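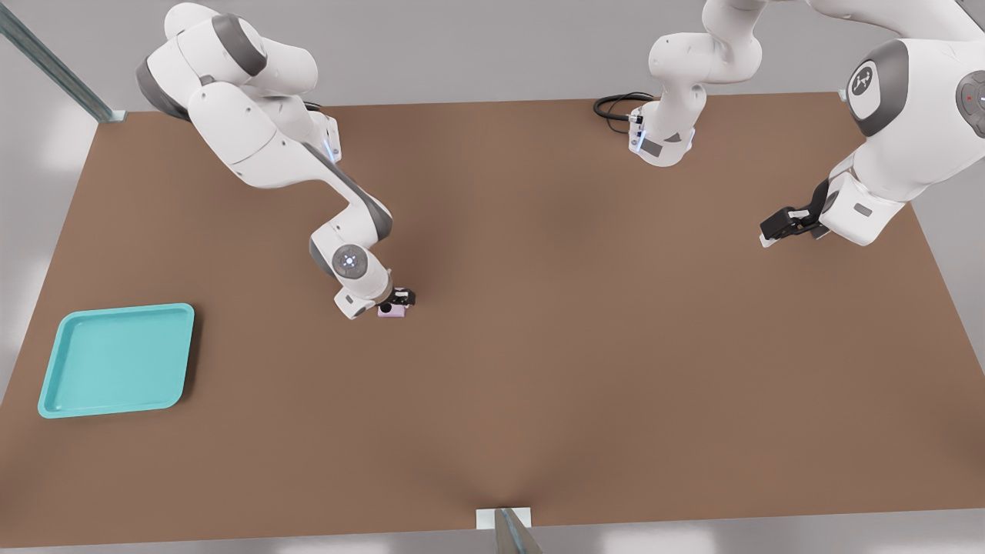
Lorcan Keogh asked under my last post what a dispatcher did all day at a bike messenger company, and whether it was just yelling at people on a radio.

1/ There was some yelling. I worked dispatch at Hedegaard after my knee gave out and I couldn't ride full days anymore. It was a different job from riding and I was bad at it for a long time. Going to write some of it down before I forget more of it.

2/ The office was on the second floor of the Cindden Building, over a shoe repair place. You could smell the glue all day. By lunch you didn't notice it. Then you went outside and came back in and noticed it again.

3/ The whole operation ran on paper tickets. A client called, you wrote down the pickup, the drop, the name to ask for, and the rush level. Top copy went on the board. The carbon went in a shoebox for billing. The shoeboxes came from downstairs.

4/ The board was a piece of painted wood with a row of nails for each rider. A ticket on the left nail meant they'd been told about it. Middle nail, they had it in the bag. Right nail, it was delivered and they'd called in the signature.

5/ People think the hard part was knowing the streets. I knew the streets. The hard part was knowing where everybody was going to be in ten minutes, and who was lying about where they were now.

6/ Everybody lied a little. "Just leaving" meant still in the elevator. "Two blocks out" meant anywhere at all. I'd done it myself for years, so I knew the discount to apply to each person. One rider never lied and it threw off my whole system.

7/ Rush levels were regular, rush and double. Regular was 4 hours. Clients would call in a regular and then phone every twenty minutes to ask where it was. The ones who paid for a double almost never called.

8/ The radio was a Plunix base unit with a desk mic that had a bar you pressed down to talk. The bar stuck. If you didn't lift it with a fingernail, the whole fleet heard whatever you said next. I learned this by ordering a sandwich to every rider in the city.

9/ For the rest of that year people signed off with my sandwich order. No onions, over and out.

10/ Hills mattered more than distance. Anything going up to Urnlow you tried to stack, so one person made the climb with a full bag. Send somebody up there for a single envelope and they'd come back down not speaking to you.

11/ The other thing about Urnlow was the radio didn't reach. There was a dead area behind the hospital that went on for several blocks. You told a rider everything before they went in and then you waited. I used to drink my coffee during those.

12/ Pay phones covered the gap. We gave every rider a roll of quarters at the start of the week and they were supposed to turn in what was left. I don't remember anyone turning in a quarter.

13/ A reply came in while I was typing, asking if riders got to pick their runs. No. But a good dispatcher knew who liked what. Some people wanted long runs across the river. Some wanted to bounce between the courthouse and the law offices all day and never get their heart rate up.

14/ You could punish someone with the board and everybody knew it. The dispatcher before me did it a lot. If he was mad at you, you got the printing plant, the long way out, with nothing to bring back. We were paid by the ticket, so that was your rent.

15/ I tried not to do that. I did it once, on purpose, to a guy who had borrowed my good pump and left it in a lobby. I still think about the pump more than I think about him.

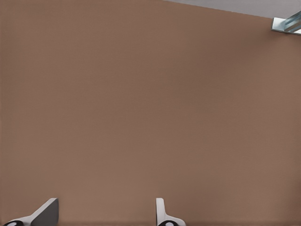

16/ Worst day I had was a filing deadline in November. A law firm had a set of boxes that had to be stamped at the clerk's window before it closed. They called it in late, and then the boxes weren't ready when the rider got there.

17/ He stood in their reception area for most of an hour. I had him on the radio asking if he should leave, and I had the paralegal on the phone telling me five more minutes. Meanwhile his other tickets were sitting on the middle nail going stale.

18/ Then the boxes came out and they were too big for one bike. It came to 600 pages of exhibits plus the copies. So I pulled in a second rider who was closest, and she dumped her regular at a newsstand where the owner would hold things for us.

19/ That newsstand held things for us for years. We paid him in sodas, and once we got his daughter's passport application across town for free. I'm sure it broke a few rules of ours. I never asked whether it broke any of his.

20/ They made the window with 2 minutes left. The rider called it in and I put the ticket on the right nail and went and sat in the stairwell for a bit. The firm disputed the waiting charge.

21/ We did charge for waiting, by the way. Riders had to get somebody at the client to sign for it, and it was surprising how often nobody at the front desk had a pen.

22/ Rain days were the busiest. People who would normally walk a document down the block suddenly needed a messenger for it. Half the riders didn't show up, and the half who did made real money. I kept trash bags in the desk drawer for the ones whose bags leaked.

23/ Snow was different. In snow, the phones went quiet in the morning, everybody assumed we were closed, and then at lunch they all figured out at once that we weren't.

24/ Handwriting was most of my mistakes. I make a 1 that looks like a 7. I sent a rider to the wrong end of the same street more times than I want to say, and on that street the wrong end was a long way uphill.

25/ After the second time in one morning she came in, took the pen out of my hand and made me put a bar across all my sevens. I still write them that way. The bank teller asked me once if I was European.

26/ Someone is asking what the codes were. We had a few. "Clean" meant your bag was empty. "Hold paint" meant stay where you are, I'm working on something for you. I have no idea where that came from. It was there when I got there and nobody older could tell me either.

27/ You never said a client's name over the air, since other companies listened in. We listened to them too. Every client had a number, and the big ones you knew by heart. I can still tell you the number for the architects on the waterfront. I couldn't tell you my own phone number from back then.

28/ When it was slow, which was usually right after lunch, everybody clean would drift to the same plaza. You'd hear them all key up from one spot with the same fountain in the background. I'd know then that I had the whole middle of town covered and nothing at the edges.

29/ That was always when the edges called.

30/ To the person who asked if I missed riding while I was doing it: yes, the first year, badly. I'd hear wind in somebody's mic and want to be out there. Then it was February and I was next to a radiator, and I missed it less.

31/ I did learn some things about riding from the desk that I wish I'd known before. Mostly that the fast riders weren't the ones making money. The ones making money read the whole ticket, used the right entrance, and knew which freight elevator to take.

32/ There was an older guy on a heavy three-speed who got passed by everyone, all day long. He had the highest ticket count every month I was there. He knew every guard and every mailroom by first name, and he never once waited at a front desk.

33/ The company got computers toward the end of my time. Tickets printed out, and the board came down. I don't have a big opinion about it. The printer jammed and my handwriting stopped being a problem. For a while we kept the paper going next to it in case the system died — it did, a few times — and then we quit doing that too.

34/ I took one of the nails. It's in a jar with some spoke nipples and a key I can't identify.

35/ Lorcan Keogh also asked about the holiday party with the cargo bike, which I'm going to have to check with a couple of people before I post. If you rode for Hedegaard and you remember what "hold paint" was about, please reply or message me.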